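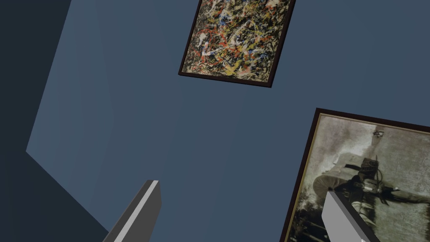

Brynhildur Bisgaard wrote in the margin of our first draft that a success rate from a simulator is a claim about the simulator. We kept her note in because section 4 rests on it.

4. Wrist view and pose estimate

Our planner takes the wrist camera image, matches corner features against a stored map of the room, and corrects the arm pose before each move. The January group reported that this "works reliably" in Jarnberg. We have doubts. Their log holds 3,049 corrections, and every one was scored against the same map that produced it.

Leif Riis reran the matcher with the camera rolled well off level. Most matches landed on the drip painting, which is full of small high-contrast marks. The plain blue wall gave the matcher nothing to hold on to. So the estimate leans on one busy rectangle - take it out of view and we would expect drift, though we have only tested that in three runs.
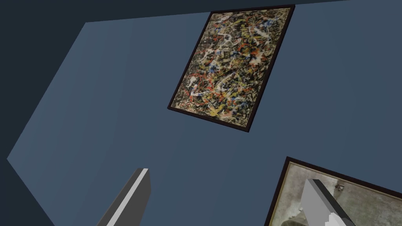 Figure 8. Wrist view with the drip painting inside its frame and both fingers in view.

The fingers are a second problem. They move with the camera, so any feature found on them tells the filter that the arm is standing still. Masking them cut the error by about 3 mm, less than we had hoped. We do not know yet if the rest comes from the map or from the filter.

Until the matcher has been run on a real wall, we would not put the Jarnberg numbers in the summary table.

Védís Overgaard and Leif Riis, 30/09/2019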